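Ticket 1338 - Hands drift inward and tip things over in the sim
Opened by: Tassanee Nilsuwan
Assigned to: Emanuel Coman
Category: Two-hand build, simulation
Status: Open, workaround in place
Date opened: 6 September 2025

Tassanee Nilsuwan wrote:

Hello everyone, and sorry in advance for the length of this one. I've been at it for most of the weekend and I'd like to get everything down while I still remember it.

As most of you know, Desmond and I are building the two-handed kitchen helper on the long bench at Greltico, and until the second wrist is finished we're doing all our practice in the simulator. I'm on the Flulus kitchen layout with the controller settings Halldóra left us in January, and those had been behaving beautifully until I updated the hand model. Now, when I start a session and hold my own hands perfectly still, both of the simulated thumbs creep in toward the middle of the counter. It's slow enough that you don't notice at first, and then something gets bumped. The yellow cup has gone over more times than I care to admit.

What I've tried so far:

Restarted the simulator and the glove software, in both orders. No change.

Redid the glove calibration with the flat palm pose, then again with a fist. The fist version was a little better, I think, but the creep came back.

Went back to the old hand model. The creep went away, but the fingertips don't line up with the ones we printed, so I can't really stay there.

Set the smoothing to 200, which made everything feel like moving through honey. At 600 it was so far behind my hands that I got a bit seasick and had to go make tea.

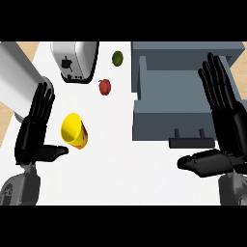
The part that puzzles me most is that the fingers are fine. They go where I send them and they stay there, nice and straight. It's only the thumbs, and it's the same on both sides, so I don't believe it's a bad sensor in one glove. I even swapped in Desmond's spare left glove to be sure, and got the very same thing.

If anybody has a spare evening and knows where the thumb limits are kept, I'd be so grateful. I'd love to get on to picking up the fruit!

Emanuel Coman wrote:

Hi Tassanee, please don't apologize, this is the kind of ticket I like. Both thumbs doing the same thing makes me think of the rest angle. In the newer hand model the thumb's zero position was moved, and the old settings file doesn't know about it, so the controller may be pulling toward a rest pose that isn't where you think it is. Could you open the settings file, find the thumb base joint, and tell me what the rest value says for each hand? Please leave the smoothing at whatever it was before you started - I don't want us chasing two things at once.

Tassanee Nilsuwan wrote:

Smoothing is back where Halldóra had it. Both thumbs say 15 in the rest line. Is that degrees? There's no unit next to it, and Desmond and I had a long and friendly disagreement over lunch that settled nothing.

Halldóra Ravn wrote:

Degrees, and I'm afraid that one is mine. I put it in by hand to suit the old model and never left a comment, which was lazy of me. Try zero on both sides, save, and calibrate once more before you touch anything on the counter. The calibration stores its own copy, so if you skip that step you'll still get the old value and think I've sent you on a wild goose chase.

Tassanee Nilsuwan wrote:

Much, much better! I held still through a whole cup of tea (Desmond held the mug for me, bless him) and the left thumb didn't budge. The right one still wanders the tiniest bit when I turn my wrist, so I'd rather not close this yet. I've saved a copy of the new settings in the shared folder with a proper comment in it this time, and I'll try the right glove on Emanuel's machine when I'm next in.

Emanuel Coman wrote:

Leaving it open, then. Bring the cable for the right glove too, please, the one here has a loose plug.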